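Practice Rooms

At Zerkard, a small robotics lab in Gorkside, the slowest part of the work used to be moving the furniture. A robot hand trained at one table would do well at that table and badly at the next. Cremilda Paiva wanted to know how much of that training could be done without any furniture at all.

Her method, called Irus, builds rooms in a simulator and sets a job in each one. The arm has to close its fingers on a target among other household things, then lift it clear. After every 50 attempts the program swaps the walls, the floor, the light and whatever else is on the table. The target stays the same for 7 rooms before it changes too.

"We were changing the objects and leaving the room alone," Paiva says. "The arm was learning the room."

The team ran two versions side by side. One trained in a single fixed room, the other in rooms that kept changing. Both got the same number of attempts. When they were moved to a real arm at Fagundes, a partner workshop across town, the first version managed two of its five test lifts. The second managed all five – a small test, as Paiva is quick to say, and a longer one is planned for November.

The clutter matters as much as the walls. A tall, thin thing beside the target throws a long shadow, and early versions of the program treated shadows as edges to steer around.
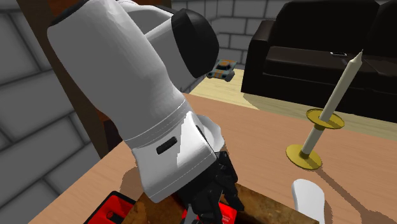
What still goes wrong

Flat objects are the main trouble. The fingers come down well but slide off anything thin that lies flush with the table, and the simulator is too generous about friction. Paiva's group is now measuring real surfaces one by one and feeding the numbers back in.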